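Packing Notes: Why Cartons Open in Transit

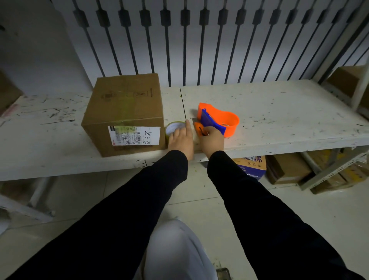
Clear tape, a dispenser and a taped carton on a packing shelf.

Returns data for February has been sorted by cause. Of 1795 cartons shipped from the Besura warehouse, 62 arrived with at least one seam open. Hamidreza Mirzaei went through the claim forms and found that most of the failures were on the bottom center seam, with the tape still attached to one flap and peeled cleanly from the other. A clean peel points to poor adhesion. When tape is overloaded, it usually tears or takes a layer of paper with it.

Acrylic tape is pressure sensitive. The adhesive has to be pushed into the paper fibers before it holds, and it goes on gaining strength for several hours afterward. A strip laid down and not rubbed has contact only at the high points of the surface. It looks sealed, and it will pass a quick lift test at the bench, but it lets go under vibration.

Board with a high recycled content makes this worse. The fibers are shorter and the surface is dustier. The cartons we buy through Yusof changed to a higher recycled grade over the winter, and the tape specification was not changed with them.

Temperature matters as well. Tape stored near the loading door is stiff in the morning, and the adhesive does not flow well until it warms up. Glykeria Koutsoukos has moved the reserve stock to the inside rack. Please draw from there and leave the door shelf for void fill.

Changes for all packing stations:

Run the strip at least 2 inches past the seam at each end and down the face of the carton.
Wipe the flaps with a dry cloth if they feel chalky.
Rub the full length of the strip with the palm or a hand roller, bottom seam first.
Use two strips on the bottom of anything over the marked weight.
Do not tape over an old label or an old strip on a reused carton. Peel it, or use a different carton.

Riku Mizuno is running a trial of a hot melt tape from Firnlow on one line. Hot melt grabs faster and does better on recycled board, though it softens in a hot trailer and may not suit the summer routes. The trial covers 1000 cartons — half on the new tape, half on the current one — and the results will go in a later issue.

Questions about station supplies go to Yasuo Hoshino. Hand rollers can be picked up from the stores window on Tuesday after the morning shift change.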